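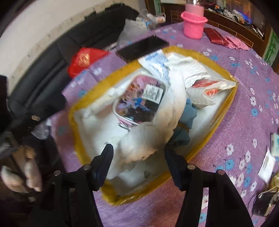

第三章 把灯装到车上

前两章讲的是清点配件和编前轮,如果你买的是Mismont编好的成品轮,第二章可以整个跳过,直接从这里开始。手上是裸花鼓的朋友,请先把轮子编好、调圆、装好内胎外胎,再往下看。轮子没弄好就先接线,后面调圆的时候还得拆,我自己干过两回这种傻事。

先说适用范围。这一章写的是Osine 716花鼓配同系列前灯和尾灯的装法,车架以带挡泥板孔和后货架孔的老式钢架旅行车为准。我手边那辆就是这种,横管是平的,牙盘旁边还有个链罩。碳纤维前叉的车也能装,走线方式不一样,我放在本章靠后的地方单讲。折叠车请看第六章,那个折叠关节处的走线我写了好几页。

需要的工具

一把2毫米内六角扳手,一把四毫米的,一把五毫米的。
一把剪线钳,刃口要利。钝的剪出来线头是扁的,插不进端子。
剥线钳,没有的话美工刀也凑合,手轻一点。
一卷电工胶布,或者热缩管加一个打火机。
扎带,黑的白的随你车架颜色。
一块干净的旧布,垫在上管上,免得扳手掉下来磕漆。
前轮如果是螺母锁紧的实心轴,还要一把合适的开口扳手。

有维修架当然最好。没有也别急,把车倒过来立在地上,车座和车把下面垫条毛巾就行。不过调灯的角度那一步必须把车正过来做,到时候我会再提醒。

3.1 装前轮

1. 拆掉旧前轮。刹车是吊刹或者悬臂刹的,先把刹车线松开,让刹车块张到最大。
2. 拿起新轮,找到花鼓上接线插头的那一侧。插头朝骑行者的右手边,也就是牙盘那边。
3. 把轮子放进前叉钩爪,先不要锁死。
4. 慢慢转动轮子,让轴上的插头转到朝上、略微靠后的位置,线可以顺着叉腿直接上去。
5. 一只手扶住插头,一只手锁紧快拆或螺母。锁的时候轴很容易跟着转,转了就松开重来。
6. 把刹车线装回去,捏几下刹车,确认刹车块打在轮圈上,没有蹭到胎侧。

注意:空手转花鼓轴的时候会有一顿一顿的感觉,像里面有沙子。这是磁铁造成的,所有发电花鼓都这样,装到车上骑起来感觉不出来。每个月都有人写信问我是不是坏了,所以我干脆写在这儿。

当心:绝对不要为了"看看里面"去拆花鼓的端盖。里面的线圈引线很细,一扭就断,断了只能寄回来。轴承的维护请交给会修这款花鼓的店。

3.2 装前灯

前灯有两个位置可以装:前叉肩部那个孔,或者车把上。我强烈推荐前叉肩。位置低一些,路面上的坑会打出影子来,晚上看得清楚得多,而且给车把包留出了地方。骑长途的人没有不挂车把包的吧!

1. 找到前叉肩中间的孔。装了吊刹的车,这个孔里已经有刹车的固定螺栓了,灯架就和刹车共用这一根。
2. 拧下螺母,套上灯架,再放垫片,再拧回螺母。顺序是:刹车、前叉、灯架、垫片、螺母。有些车空间太挤,灯架只能放在前叉前面,那就放前面,没有问题。
3. 螺栓露出螺母的牙要够。如果拧到底螺栓头还缩在螺母里,说明螺栓短了,得换长的。这根螺栓管着你的刹车,不能将就。
4. 把灯装在灯架上,用五毫米扳手拧到有一点阻力、手还能掰动的程度。角度最后再调。
5. 确认灯体不会碰到轮胎和挡泥板。把车把往左往右各打到底,看看刹车线会不会刮到灯。

挡泥板的前舌片太长的话,会挡在灯的下面,夜里挡泥板顶上亮成一片,晃眼得很。办法是把灯架往前掰一点,或者给舌片贴一小块黑胶布。我选的是黑胶布,贴了好多年了,难看是难看了点。

注意:前灯不能倒着装。灯罩上面有一道小棱,朝天。倒装之后光全往对面骑车人的眼睛里打,防水孔也跑到上头去了。

3.3 从花鼓到前灯的线

套装里的前线长72厘米,一般前叉都够用,多出来的部分不要急着剪,先走一遍再说。

1. 把线的一头留在花鼓这边,先不接。
2. 沿右叉腿的内侧往上贴着走。如果你的前叉上焊了小环(很多老旅行车有),穿进去最漂亮。没有就用扎带,下、中、上各扎一道。
3. 到了叉肩,绕到灯的后面,留一个松松的弯。这个弯是给灯转角度用的,也让雨水顺着弯的最低点滴下去,不会沿着线流进灯里。
4. 插到前灯背后标着波浪符号的两个插片上。哪根插哪个都行,花鼓出来的是交流电,不分正负。
5. 回到花鼓这边,量好长度,多留出两指宽再剪。
6. 剥开两根线的外皮,露出的铜丝约莫一个指节那么长就够,各自拧紧,往回折一下。
7. 打开花鼓插头的小盖,把两根铜丝分别压进两边的槽里,扣上盖子。扣的时候要听见"咔"的一声。
8. 把插头推到花鼓上,推到底。

当心:两根铜丝绝对不能碰在一起。碰了不会烧,不会冒烟,就是灯不亮,而且轮子会变得特别沉。如果你装完以后觉得像带着刹车在骑,先来检查这里。

老派做法是只走一根线,另一极靠车架回路。我小时候那辆车就是这么接的,摩电灯一锈就不亮,要用砂纸去磨灯座。这套灯请老老实实走双线,车架的烤漆是绝缘的,刮漆找接地实在划不来。而且前灯里面有整流,尾灯那一路的负极和花鼓的任何一极都不通,混着接车架有可能把前灯的电路弄坏。这种坏法不在保修里,别怪我没说。

3.4 尾灯和后面的线

尾灯可以装在后挡泥板上,也可以装在后货架的尾板上。经常驮包的话选货架,挡泥板上的尾灯容易被包盖挡住。座管上我不建议,雨衣一垂下来就什么都看不见了。

1. 在尾灯位置比划一下,灯面要垂直于地面。货架尾板有点歪的,垫片垫一垫。
2. 用两颗小螺栓固定,背后的螺母是自锁的,拧起来有阻力是正常的。用力要均匀,尾灯外壳是塑料的。
3. 后线一头接尾灯。带白条的那根接标了加号的插片,纯黑的接减号。这一路是直流,接反了不会亮。
4. 沿着货架的支杆往下走,到后上叉与座管交界的地方,再转到下管或者上管。

走上管还是走下管?我个人喜欢走下管,跟着变速线一起,从外面几乎看不出来。缺点是靠近中轴那里泥水多,接头千万别放在那儿。走上管省事,可是扛车上楼梯的时候手正好抓着线。你自己掂量。

5. 到头管这里,线要跨到前叉上去。在头管旁边留一个大一点的弧,从后刹车线的位置跟过去最自然。
6. 把车把左右打到底,这个弧不能绷紧,也不能大到能勾住别的东西。我见过有人停车的时候线勾在旁边那辆的刹把上,一推车,整条线就下来了。
7. 插到前灯背后标有尾灯符号的那对插片上,同样是白条对加号。
8. 从后往前,每隔一拃扎一道扎带,扎完把尾巴齐根剪掉。留着尖头会划腿,夏天穿短裤的都懂!

注意:金属挡泥板内侧有时预留了走线的卷边,线可以塞在里面,非常好看。塞之前用手指摸一遍卷边,有毛刺就锉掉。

3.5 碳纤维前叉

碳叉没有小环,扎带又容易滑,滑着滑着线就进辐条了。这种情况请这么做:

1. 把叉腿内侧用布擦干净,去掉油。
2. 贴上套装里的透明胶条,线压在胶条下面,从下往上慢慢抹平。
3. 在叉腿下端和上端各加一道扎带,扎到不滑就停,别死命勒。
4. 不要在叉子上钻孔。说真的,一个都不要钻。

有的碳叉叉肩没有通孔,那就只能用车把支架了,线也要跟着长一截,72厘米多半不够。Mismont有加长线,单买。

3.6 第一次试灯

到这里可以试了,我每次到这一步都有点小激动。

1. 前灯背后的开关拨到"开"。
2. 提起车头,用手拨一下前轮,不用太快。
3. 前灯应该先闪几下,然后变稳。尾灯跟着亮。
4. 停住轮子,前后灯应该还亮着,亮度低一些。这是驻车灯,靠里面的电容供电,等红灯的时候用得上。
5. 把开关拨到"自动",用手掌捂住灯顶上的小窗,再拨轮子,灯应该点亮。手拿开以后不会马上灭,它要等一会儿才相信天真的亮了。

刚装好的灯,电容是空的,第一次的驻车灯可能很短,骑一段路以后就正常了。

如果不亮,按下面的顺序查,别一上来就拆灯:

前后都不亮:先看开关。再看花鼓插头有没有推到底,里面两根铜丝有没有碰上。然后看前灯背后的两个插片,是不是插到尾灯那一对上去了(这个错我排第一,犯的人太多了)。

前灯亮、尾灯不亮:白条那根是不是接反了。没接反的话,把尾灯拆下来,直接用短线接到前灯上试。这样亮了,就是长线中间断了,多半断在头管那个弧上。

一颠就灭:插片松了。拔下来,用钳子把端子的口轻轻夹扁一点再插回去。

骑起来灯一直在闪:走得很慢的时候有点闪是正常的,推车时尤其明显。正常速度还闪,去查插头。

3.7 调前灯角度

前面说过,这一步车要正着放,轮子打足气,平时挂包的把包也挂上。空车调好的灯,后面驮上东西以后车头会抬一点点,光就高了。

1. 天黑以后,找一面墙,前面要有一块平地。
2. 把车推到离墙大约一个房间那么远的地方,人最好坐在车上,脚撑地。
3. 让灯亮着,靠驻车灯就行,太暗就先推着走几步。
4. 墙上的光斑上面有一条很清楚的边。这条边的高度要比灯本身低。
5. 松开五毫米螺栓一点点,把灯往下或者往上转,转好了拧紧。
6. 到真正的路上骑一小段,看看近处和远处是不是都照得到。

太低的话,光都堆在轮子前面,看着特别亮,远处一团黑,下坡会吓着自己。太高的话,对面来人会骂你。我调灯习惯去Runville河边那条旧电车路基,路直,晚上又没什么车,隔着老远就能看出光边压在哪里。你家附近要是也有废弃的线路改成的骑行道,很值得去试试。

调好以后,用油漆笔在灯架和灯体上画一道线,跨着两边。以后被人碰歪了,对着线转回来就行,省得再找墙。

3.8 最后的固定和头一阵子的检查

1. 灯体侧面有一颗很小的止动螺丝,用那把2毫米的扳手拧上。轻轻地,碰到底再带一点点就好。
2. 把所有接头包上胶布或者套上热缩管。热缩管要在接之前就套进去,接完了才想起来就晚了(我不会告诉你我忘过多少次)。
3. 抓住车头,抬高一点往地上墩两下,听有没有哗啦哗啦的响声。
4. 骑出去转一圈,专挑石板路。

骑满300公里以后,请把下面几处再看一遍:

前叉肩的那根螺栓。新装的垫片会压实,这时候往往能再拧进去一点。
尾灯的两颗螺母。
前轮的快拆或螺母。
花鼓插头的位置,轴有没有偷偷转过。
头管旁边的弧,线皮有没有磨白。磨白了就挪个位置,或者套一小段旧刹车线管。
辐条,自己编的轮子尤其要看,挨个捏一遍。

之后每个季节看一次就可以。秋天白天变短,十月前后我会把全套接头拔下来擦一遍,抹一点点凡士林再插回去,整个冬天都不操心。

当心:拆前轮补胎的时候,先拔花鼓插头,再松快拆。顺序反了,轮子一掉,线就扯断了。装回去以后记得把插头插上!有一次我从Dimaculangan那个长坡下来,天擦黑,才发现插头在叉腿上晃荡着,最后是推着车走到镇上的。

3.9 洗车和停放

平时冲水没关系,雨里骑一整天也没关系。高压水枪不要对着花鼓两侧和灯的背后喷。擦灯罩用湿布,别用酒精,时间长了会发雾。去油剂也离灯远一点,喷链条的时候拿块布挡一下尾灯。

停车的时候驻车灯会自己灭,不用去关开关。坐火车托运,把车横过来叠放之前,前灯最好用布袋套上,再把花鼓插头拔掉,塞到扎带底下。老式行李车厢里的钩子是挂前轮的,挂之前看一眼钩子会不会压在线上。

冬天长期不骑,也不用拆任何东西,这套灯没有电池,放着就行。来年春天第一次骑之前,照3.6试一遍。

给导航或者手机充电的转换器接在同一个花鼓上,接法在第四章。装转换器之前请先把灯骑上几天,确认都好了再加,不然出了毛病都不知道该查哪一边。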